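Bellis Share Register Software

Single-user license, Windows 10
Price: $179 per year
Sold and supported by Narkeck

Bellis keeps the shareholder records of a private company and gets them ready for a stock listing. It replaces the spreadsheet most small companies start with. Each holder has one record showing share class, certificate numbers, purchase dates, price paid and any limits on resale.

Version 2 was released in August. It adds a lock-up calendar, a split calculator and a faster import for CSV files. Existing customers get the update at no charge from the account page.

What it does

Records new issues, transfers, buybacks and cancellations
Handles common and preferred shares, options and warrants
Shows ownership before and after a planned offering
Prints holder statements and a full register as of any past date
Exports to CSV and PDF

The offering worksheet takes the number of new shares, the price range and the shares being sold by current owners. It then works out the free float and each holder's stake at the low, middle and high price. Worksheets can be saved under different names and compared side by side.

What it does not do

Bellis does not file anything with a regulator or an exchange, and it does not connect to a brokerage account. Once shares are listed, most exchanges require an outside transfer agent. The closing register can be exported for the agent in one file.

Trial and refunds

The trial runs for 30 days with all features turned on. Records entered during the trial are kept if you buy a license. Refunds are given within 30 days of purchase. Write to Llinos Gronow in the sales office with your order number.

Setup help is available by phone from Hefin Gough. Please have your current register open before you call.

Page updated December 2020 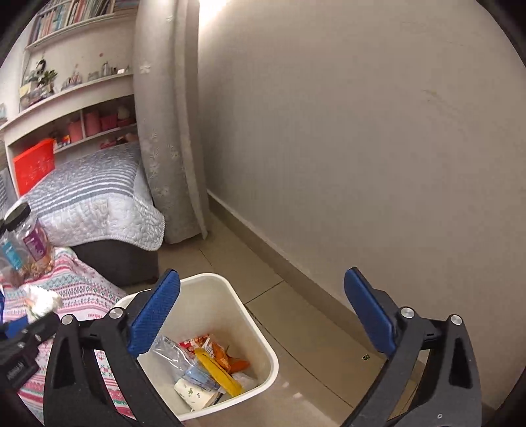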